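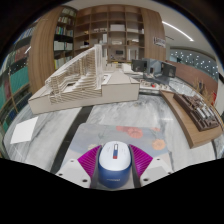
図3 共有卓の上。マウスパッドの奥に段状の白色模型、右手の木板上に濃茶の模型、背後に書架。

4. 卓上における模型と日用品の混在

4.1 対象とした卓

本節では共有卓のみを扱う。壁際の棚、廊下の展示ケース、地下の収蔵分は次節。卓はKairys棟の資料室に置かれたもので、もともと打合せ用。いまは模型の仮置き、本の一時置き、図面の確認、パソコン作業が同じ天板の上で行われている。用途を分ける取り決めは書面としては残っていない。聞き取りでも「なんとなくこっち側が作業」という程度の答えが多かった。

天板は白と灰色の大理石模様。模型の側が白に寄っているため、輪郭が天板に溶けやすい。図3の中央、細いルーバー状の部材が左から右へせり上がっていく白い模型がその典型で、白い台座の縁と天板の境目が記録用紙のスケッチではほとんど拾えていなかった。スケッチだけで位置を復元しようとして失敗した例が初期に複数あり、以後は写真を併用。

右側の濃茶の模型は事情がちがう。小さなブロック状の建物が列をなす群造形タイプで、木の板に載っている。板ごと持てば動く。したがって移動の頻度が高く、調査期間中もっとも位置の記録が散った。白い模型のほうは大きく、持ち上げるのに両手が要る。動かしたがらない。重いからというより、細い部材に指が掛かるのを嫌うらしい(聞き取りによる)。

奥には白い模型の部品が広がっている。平たく置かれたものが多く、中に赤い小さな要素がひとつ混じる。これを模型の一部と見るか、別の置き物と見るかで記録者の意見が割れた。本稿では「所属未定」として数えた。所属未定の扱いは4.4で述べる。

背後の書架は側板が曲線のもの。左寄りに本、中央の棚には白い箱と小物。箱の中身は今回の調査の範囲外とした。開けて記録すべきだったという指摘を査読前の輪読で受けている。時間がなかった。

4.2 記録の方法

記録は1物品1行。品名、区分、天板上の位置、向き、下に敷いてあるもの、前回からの移動の有無。入力はSandulixの表に直接行い、区分の付与だけPillumerの分類語をそのまま流用した。Pillumerの語彙は博物館資料向けで「マウスパッド」に当たる語がない。「敷物」に入れてある。違和感はあるが、後から変えると前半の集計が全部やり直しになるので据え置いた。

総行数は2,889。うち重複と入力ミスを除く作業は2025年3月に終えた。除いた後の行数は付表に譲る。入力は1回30分を上限とし、途中でも打ち切ることにした。長くやると後半の記述が雑になることが予備調査で分かっていたため。打ち切った回は「途中」と付記。付記漏れもある。

位置は天板を4区画に割って記した。区画の線は実際には引いていない。天板を横切る濃い帯を目安に左右を分け、さらに手前と奥。帯の上に載ったものは右に入れると決めたが、この規則が徹底されたのは後半からで、前半は記録者まかせ。区画間移動の数字を読むときは注意されたい。

区画割りを提案したのはTarmo Küttである。当初案では格子をもっと細かく切る予定だったが、大きい模型が格子をまたぎすぎて意味をなさず、粗くした。粗くしすぎたかもしれない。白い模型の台座はそれでも左右にまたがると判断された日があり、そのときは両方に記入。集計では半分ずつ。

4.3 手前の帯域

天板の手前の縁から腕の届く範囲を「手前の帯域」と呼ぶ。ここに来るものは決まっている。マウス、マウスパッド、紙、筆記具、飲み物、まれにカッターマット。模型はほとんど来ない。来る場合は部品の差し替えか補修の途中で、作業が終わると奥へ戻される。
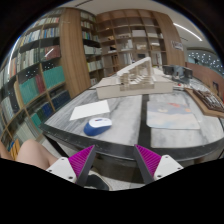
空間資料研究室 模型・図面班

図4は同じ卓について、マウスとパッドが別々の側に置かれた状態を示す。マウスは左の手前の縁に近く、すぐ後ろに白紙が斜めに置かれ、角の丸いパッドは帯をはさんで右にある。淡い青や灰みの藤色、クリーム色の柔らかい柄のもの。区画でいえばマウスと紙が左手前、パッドが右手前。パッドがあるのにマウスが別の区画、という行は表の中に繰り返し現れる。

この分離をどう読むか。当初は「片付け忘れ」に分類していた。ところがパッドの位置は比較的安定しており、動くのはマウスと紙のほうである。パッドは作業席の目印として働いている、と見たほうが表の数字には合う。パッドを避けて模型を置いた、という聞き取りも得られた。図3でもパッドの奥から模型の領域が始まっている。パッドの上に模型部品を置いた例は調査期間中にほぼなく、あった分は接着待ちの小片だった(Millexの接着剤を使用、乾くまでの仮置き)。

紙は逆に何の目印にもなっていない。白紙はどこにでも置かれ、下敷きにもなり、メモにもなり、そのまま数日残る。白い模型のそばの白紙はとくに見落とされやすい。図4の紙は無地で、短い辺が左下を向く。こうした紙を「図面」と誤記した行が見つかっている。修正済み。

マウスの向きについても記録したが、使える結果は出なかった。向きの定義を最初に決めておらず、ホイール側を前とする記録者と、コードの有無を見ようとした記録者がいて揃わない。次回は削る項目。

4.4 奥の帯域と模型の見え方

奥の帯域では模型が主になる。図4では白い模型が紙とパッドの向こう、中央。箱形の広い基部に、左から右の頂部へ上がる長い白い斜面がかかり、その下に段、細い柱、小さな階段を含む開いた部分がある。手前の席に座った人の目線はおおむねこの開口のあたりに入る。聞き取りで「階段のところ」と呼ばれていたのがここ。模型の正式名よりこの呼び名のほうがよく通じた。

右奥には濃い灰色と黒の構造体のような模型。側面が角ばって暗く、中央がやや明るい灰色。同じ場所が図3では、暗い開いた箱枠を左右に備えた灰色の箱形構造として写っている。記録表での名称も揺れており「黒い箱」「枠」「灰色のやつ」の三通り。統合して「枠形模型」とした。名前の揺れは所属未定の行を増やす主な原因で、同じものが別名で入ると移動として数えられてしまう。

赤い小物も同様。図4では枠形模型の手前、白っぽい面の上にある。記録上は単に「赤、小」とだけ書かれた行が多く、何であるか最後まで確定できなかった。用途を聞いても答えが分かれた。敷地の位置を示す印だという人、前の展示の残りだという人。所属未定のまま残す。

濃茶の模型の板は卓の右縁に沿って置かれる傾向がある。板の辺を卓の縁に合わせようとする人と、正面を席に向けようとして斜めにする人がおり、結果として角度の記録が二つの山に分かれた。図3では斜め。山の差が記録者の差でないことは確認してある(付表2)。

4.5 片付けの単位

片付けは物品単位ではなく帯域単位で行われていた。手前を空けるときは手前のものがまとめて動く。奥は触らない。奥を空けるのは展示替えのときだけで、調査期間中では7月の一度きり。このとき模型はすべて書架の前の床に下ろされ、戻すときに左右が入れ替わった。入れ替わりに気づいた利用者は少なく、三日後に元へ戻されている。

手前の片付けで残されやすいものは、パッド、紙、その次に筆記具。マウスは残ることも持ち去られることもある。予備のマウスが棚にあるかどうかで変わる可能性があるが、棚の側の記録と突き合わせる作業が未了。突き合わせに使える行は2,000を超えない見込みで、細かい場合分けは難しいかもしれない。

もう一点。利用者は模型の破損を気にするが、破損の記録そのものは少ない。細い部材の外れが中心で、外れた部品は捨てられずに奥の部品群の中に置かれる。そこで部品群が少しずつ増える。部品群の増加を「散らかり」として集計していた前稿の扱いは改めたい。修理待ちの置き場として見るべきで、少なくとも一部はそう機能してていた。

4.6 限界

卓ひとつの結果である。部屋も一つ。隣室の卓は天板が無地で、模型の載り方も違うので比較したかったが、使用中の時間が長く記録が揃わなかった。書架の箱も未見。区画の境界の規則が途中で固まった点は先に書いたとおり。呼び名の統合は筆者ら二名で行い、三人目の確認を経ていない。集計表の公開範囲は検討中で、聞き取りの書き起こしは含めない予定。次節では棚と廊下のケースについて、同じ区分をを使って記す。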